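Creel survey clerks wanted, Basness Lake and lower Moreo River

Posted 5 Feb 2025

Seasonal, part time. We need people to talk to anglers and write down what they caught. That's most of the job.

Season runs from ice-out through the end of September. Shifts are six hours, mornings or evenings, some weekends and holidays required. You'll get a schedule a month ahead. Swaps are OK if you clear them first.

What you do:
Meet boats at the ramp and bank anglers on the river trail
Ask hours fished, bait or lure, what was kept, what went back
Measure and weigh kept walleye, perch and smallmouth if the angler says yes
Take scale samples (we train you)
Enter everything on the tablet before you leave the ramp. Not the next day.

What you don't do: write tickets, check licenses, argue about the slot limit. If somebody's steamed about the rules, give them the card with the office number and move along.

Last season we got 3380 interviews. Would like to beat that, the perch numbers on the north end are thin and we can't say much about them without more evening trips.

Housing: there is a shared unit in Kettunen for clerks coming from out of town, 15 minutes from the main ramp. Two bedrooms, one bath, you bring bedding. Rent is $66 a week, taken out of your check. No pets, sorry. Room for rods and waders in the entry closet, boats stay at the yard.

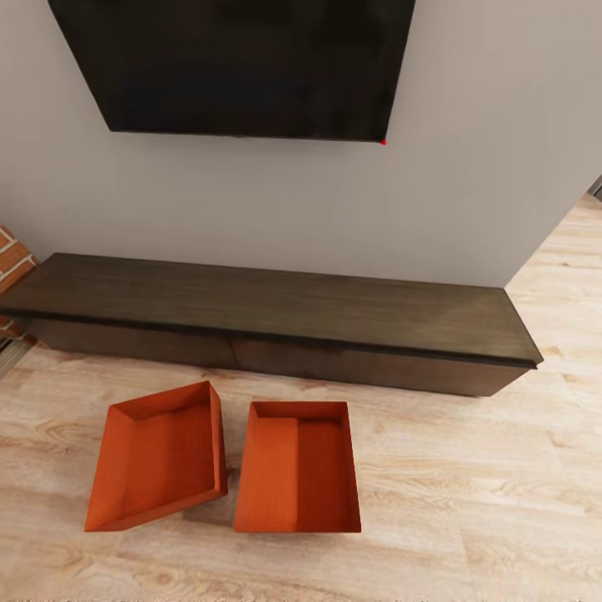 TV and media console, clerk housing.

Pay is by shift plus 39 cents a mile between ramps in your own vehicle. Rate depends on experience, ask. Returning clerks start a step up. You get a vest, measuring board, scale and tablet, all of it comes back in September.

Need to have:
Valid drivers license and a vehicle that can handle gravel
Be 18 by the first shift
Able to tell a sauger from a walleye, or willing to learn fast
OK standing outside in wind and rain
Legible handwriting for when the tablet dies

Nice to have: boat experience, some Spanish, past work with Trilance data forms. Not required.

Also looking for 200 anglers to keep a trip diary. No pay, you get a hat and the summary report in winter. Fish as you normaly would and fill in one line per trip, including the trips where you got skunked. We need those too. Any age, kids need a parent to sign.

To apply for clerk: one page about yourself, two references, dates you can't work. Drop it at the Basness field office or mail it in. Diary sign up sheets are at the front counter and the bait shop at the Moreo bridge. Clerk spots are filled as we go so dont wait on it.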